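Laundry Floor Talk > Equipment > Arm at the towel tables, first month

napkinpress
We put an arm at one of the folding tables at the Codar plant in November and I've been wanting to write this up ever since, because I love the thing! It picks up one cloth, lays it out, and the person next to it does the fold and the check. We run 700 pieces a shift through that table now, mostly spa towels and the colored stuff from the Vullia hotels. My wrists used to ache by lunch and they don't anymore.

steamtunnel
How slow is it though? We had a demo at Dotel and it spent half its life grabbing air.

napkinpress
Slower than me on a good morning, for sure. But it's the same speed at 2 in the afternoon as it is at 6, and I can't say that about myself. It does miss. Dark cloth piled on dark cloth is its worst case, so we give it one piece at a time on the white table and that helped a lot.

oldmangle
I'll be the grump. We went from four on the tables to three the year our feeder came in, and everyone said that was just people retiring. Did your headcount change?

napkinpress
Fair question. No, same crew. One of us moved to stain sorting and got a raise out of it (small, but a raise). I can't promise what next year looks like and I'm not going to pretend I can.

oldmangle
Appreciate the straight answer. Still think you should get it in writing.

lintqueen90
Agree with oldmangle on the writing part, but I'm with napkinpress on the rest. Ours took me 3 days to get comfortable with and now I'm the one they call when it stops. I never touched a machine menu before this job and I'm teaching the night shift! That part changed more for me than the folding did.

steamtunnel
See, at our place they'd never let the floor near the settings. A tech from Bühler Street comes over and we stand around until he shows up.

lintqueen90
Ask for the training anyway. I asked twice before I got it.

steamtunnel
Might do. What kind of grip does yours have, napkinpress? The demo one had suction and hated terry cloth.

napkinpress
Two fingers, it just pinches the fabric. Pinching near a fold works best for us, flat spots are hit or miss. Anyone running one on fitted sheets? I'd love to know before we try it. 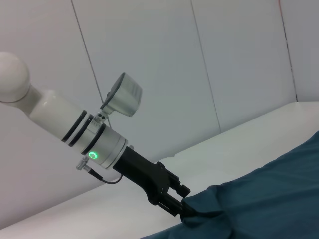
napkinpress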